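## 4. 두 테이블 자리 잡기

드디어 조립이 끝났습니다! 이제 가장 재미있는 단계, Drustari 나무 테이블과 보조 테이블을 방 안에 놓아 볼 차례입니다. 다리 조립이 아직이라면 3장으로 돌아가 주세요. 이 장은 두 사람이 함께 하면 30분 안에 끝낼 수 있고, 혼자라면 여유를 조금 더 두시면 됩니다.

### 4.1 바닥 준비

1. 테이블을 놓을 자리를 비우고 청소기를 한 번 돌립니다. 카펫 결 사이에 남은 나사나 포장 조각은 손바닥으로 쓸어 보면 금방 찾을 수 있습니다.
2. 카펫이라면 가장자리가 말리거나 들뜬 곳이 없는지 봅니다. 마룻바닥이라면 동봉된 펠트 패드를 다리 끝에 붙입니다.
3. 벽이나 커튼에서 30cm 이상 떨어진 곳에 마스킹 테이프로 자리를 표시합니다. 바닥까지 내려오는 긴 커튼은 옆으로 걷어 두었다가 배치가 끝난 뒤 다시 펴세요.

> **참고** 테이프는 배치가 끝나면 바로 떼어 주세요. 오래 두면 카펫에 끈적임이 남습니다.

### 4.2 나무 테이블 놓기

1. 둘이서 상판의 짧은 변을 하나씩 잡고 동시에 들어 올립니다.
2. 표시한 자리에 천천히 내려놓고, 네 모서리를 차례로 살짝 눌러 흔들리는 곳을 찾습니다.
3. 흔들리는 쪽 다리 끝의 조절 나사를 시계 반대 방향으로 조금씩 풀어 높이를 맞춥니다. 반 바퀴만 돌려도 차이가 꽤 큽니다!
4. 마른 천으로 상판을 나뭇결 방향으로 닦습니다. 결이 은은하게 살아나는 순간이 정말 근사하니 이 단계는 꼭 챙기세요.

> **주의** 상판만 잡고 바닥에서 끌지 마세요. 다리 연결부가 벌어질 수 있습니다.

### 4.3 보조 테이블 놓기

보조 테이블은 나무 테이블 뒤쪽에 두는 배치를 추천합니다. 밝은 나무 상판 너머로 짙은 회색 상판과 가느다란 검은 금속 다리가 보이는 조합이 참 잘 어울리고, 어두운 카펫과 검은 커튼이 있는 방에서는 나무색이 한층 환하게 살아납니다. 다만 뒤 테이블의 그림자가 앞 상판에 걸릴 수 있으니, 평소 쓰는 조명을 켠 상태에서 위치를 정하세요. 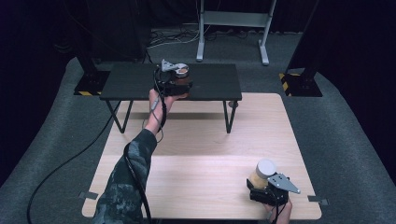
**보조 테이블을 나무 테이블에 딱 붙여 놓아도 되나요?**

5cm 정도 띄워 두세요. 두 테이블을 맞대어 쓰면 움직일 때마다 모서리가 부딪혀 칠이 벗겨집니다.

간격을 정했다면 다음 순서로 마무리합니다.

1. V자 모양 다리가 완전히 벌어졌는지 위에서 한 번, 옆에서 한 번 봅니다.
2. 보조 테이블을 나무 테이블의 긴 변과 나란히 놓습니다. 줄자가 없으면 두꺼운 책 한 권을 사이에 끼워 양 끝의 간격을 맞춰도 좋습니다.
3. 상판 가운데에 손을 얹고 좌우로 가볍게 밀어 봅니다. 삐걱거리는 소리가 나면 다리 위쪽 볼트를 렌치로 조여 주세요.
4. 자리에 앉거나 서서 팔을 뻗어 봅니다. 자주 쓰는 물건에 편하게 손이 닿으면 완성입니다!

> **주의** 보조 테이블에 걸터앉거나 올라서지 마세요. 무거운 물건은 가장자리를 피해 상판 가운데에 놓습니다.

### 4.4 케이블과 작은 물건

상판 위에서 전선이 달린 도구를 쓰신다면 케이블 길을 먼저 정해 두세요. 작업이 훨씬 시원시원해집니다.

1. 케이블은 몸 쪽이나 옆으로 빼고, 두 테이블 사이 틈으로는 늘어뜨리지 않습니다.
2. 길이에 여유를 둡니다. 팔을 끝까지 뻗었을 때 팽팽해지면 연결 위치를 가까이 옮기세요.
3. 바닥을 지나는 선은 다리 바깥쪽으로 돌려 납작하게 고정합니다. 발이 지나다니는 쪽은 피해 주세요.
4. 볼트, 뚜껑, 펜처럼 굴러가기 쉬운 것은 얕은 쟁반에 모읍니다.

### 4.5 첫 주에 해 둘 일

나무는 새 방의 온도와 습도에 천천히 적응합니다. 배치한 지 5일쯤 지나면 다리 볼트를 다시 한 번 조여 주세요. 저희 조립 담당 Arne Gerlach는 이때 렌치를 끝까지 힘껏 돌리기보다, 저항이 느껴지는 지점에서 살짝만 더 돌리라고 권합니다.

상판에 물이 떨어졌을 때는 문지르지 말고 마른 천으로 눌러 흡수시킵니다. 뜨거운 컵 밑에는 받침을 까세요. 작은 긁힘은 200번 사포로 결을 따라 가볍게 다듬은 다음, 안 보이는 뒷면에 먼저 시험해 본 오일을 얇게 바르면 됩니다.

볼트나 펠트 패드가 더 필요하면 부품 번호 863으로 주문해 주세요. 접수는 Villalobos 매장에서 받으며, 보조 테이블 다리를 교체하는 방법은 5장에 이어집니다.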